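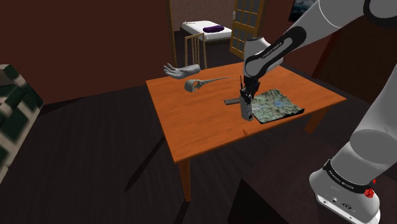
By Keir Pringle
Drundberg Woodcare, product pages

Closodska Hardwax Oil, Satin

Closodska is a clear oil and wax finish for indoor wood: tables, counters, shelves and floors. It soaks into the surface and leaves a low sheen. It will deepen the color of most woods, and on cherry and pine the change is strong, so try it on the underside first.

Sand to 120 grit on floors and 150 on furniture. Vacuum, then wipe with a dry cloth. Stir the can well and put on a thin coat with a pad or short-nap roller. Wipe off any excess within 5 minutes. Let it dry overnight and apply a second coat the same way. Two coats are enough for a table. Floors near an outside door may need a third.

Spread used rags flat outdoors to dry, or soak them in water. Oily rags left in a pile can catch fire.

Sizes
500 ml can, covers 63 square feet per coat
50 ml sample, clear satin only

Goes with
Makton applicator pads
Tennant wax soap for regular cleaning

The matte version is out of stock until June. For trade orders or questions about older finishes, write to Kalliopi Grgić at the Drundberg counter. Opened cans can't be returned.

Page updated 2022-04-08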